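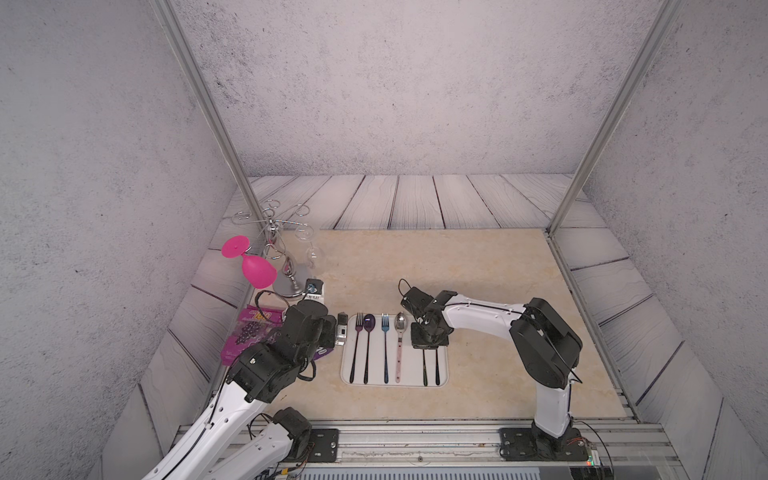 Storkico Drestmont Two-Arm Bench Station

3 min read

The Drestmont is a tabletop station with two arms on a shared front rail. It is sold to labs, training rooms and small shops that want to find out which chores a machine can take over today and which ones still need a person.

What it does well

Sorting flatware is the job most buyers try first. Forks and spoons laid side by side in a shallow tray, handles toward the rail, are within reach of both arms. Light snack packages are also fine, as long as the gripper closes on a full corner and the bag isn't packed tight.

What it does slowly

Stemware. Hanging a wine glass upside down on a wire holder takes good aim, and clear glasses are harder for the software to find than colored ones. We recommend plastic glasses for setup and practice. In our February shop test the station ran 1,038 tray and glass tasks. Flatware was left to run alone. Glasses had a person standing by the whole time, and we'd advise the same.

What it does not do

It doesn't wash, dry or scrub. It isn't rated for wet surfaces, hot cookware or sharp knives. It won't clear a dinner table on its own -- a person still has to bring things within reach.

In the box

- 2 arms with black grippers
- Aluminum front rail with mounting plates
- Mackay control software, 2 seats
- Power supply and cable set

Tabletop, trays and practice items are not included. Varkgate wall panels are sold separately.

Setup and support

Bolt the rail down before mounting the arms. Check that the cables have slack with each arm fully extended, then run the calibration routine. Allow 7 working days for a replacement gripper.

Software updates are free for the first year. After that the station keeps working on the last version installed -- no subscription is needed to run it.

Page updated 2018-08-19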